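Friday, late

Budget day. Sun-ja wants one figure for the whole of next year by Monday and has given me a spreadsheet with a single empty box in it. I admire the confidence.

Trerau have come back on the second arm. Their quote runs to 48 pages, of which one has the price on it. Coman are cheaper, but the cable is extra, the stand is extra and the training is in Celville, so by the time Joaquín had added it all up they were dearer by 279 pounds and he had missed lunch. He says we should go with Trerau. He has said this since November.

I went down to the workshop to see what we'd be paying for. Joelle had the sandals out again, the dark one and the pink one, and a face that said not to mention money. 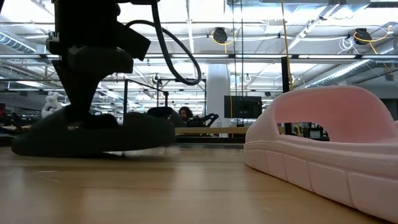
Undale planning diary, p. 693

Fingertips. I had put down one set for the year. Joelle laughed, kindly enough, and asked for six. She also wants a softer pair for shoes, as the tip has to go right down inside and a sandal doesn't leave you much to get hold of. I wrote "tips, various" and a sum, and felt like a proper engineer.

Veronica thinks we should lease. I quite like leasing – it makes the frightening number small and then sends it to you every month. Must ask her who pays if we bend something.

Still to price: spare cable, insurance, more shoes. I have never had to put shoes in a capital bid before and am not sure which line they go on. Ring Lenuța on Monday, before Sun-ja rings me.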